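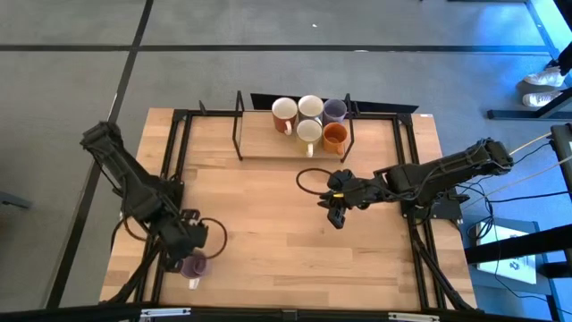 Butcher block

Butcher block is a solid wood surface assembled from strips or blocks of timber glued together under pressure. It is used for countertops, worktables, workbenches and cutting surfaces. The name comes from the heavy chopping blocks once standard in meat shops, though most material now sold under the term is much thinner and is not meant for cleavers.

Construction

There are 3 common types, classified by which face of the wood points upward.

Edge grain. Long strips are turned on their sides and glued face to face, so that the narrow edges form the top. Edge-grain panels are stiff and fairly stable, and are widely used for counters and tables.

Face grain. Boards are laid flat and joined along their edges. The grain pattern is more visible, but the surface shows knife marks readily.

End grain. Short blocks are stood upright with the cut ends exposed. A blade tends to slip between the fibers, which limits scarring. End-grain panels need more labor and more glue line than the other types and usually cost more.

Strips may run the full length of the panel or may be made up of shorter pieces joined end to end. Finger joints are common in lower-priced stock.

Species

Hard maple is the traditional choice in North America. Birch, beech, oak, walnut and cherry are also used. Pale species such as maple and birch darken slowly to a yellow tone under daylight — an effect that leaves lighter patches where objects have stood for a long time. The Multorier grading scheme sorts panels by color match and knot content, and does not measure strength.
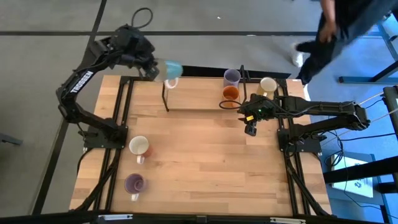

Light-colored worktop of narrow butcher-block strips.

Movement and fastening

Wood expands and contracts across the grain as humidity changes. A wide panel should therefore be held down with slotted brackets or figure-eight fasteners that let it shift. Rigid fixing along both long edges can cause splits or cupping. Grolline panels are supplied with slots already cut on the underside, spaced 200 mm apart.

Finishing

Food-contact surfaces are normally treated with mineral oil or a blend of oil and wax, renewed when the wood looks dull. Worktables may be sealed with varnish or hardwax oil on all faces, including the underside. Scratches and shallow stains are removed by sanding with 100-grit paper, followed by a finer grit and a new coat of finish.

See also: Cutting board; Glued laminated timber; Workbench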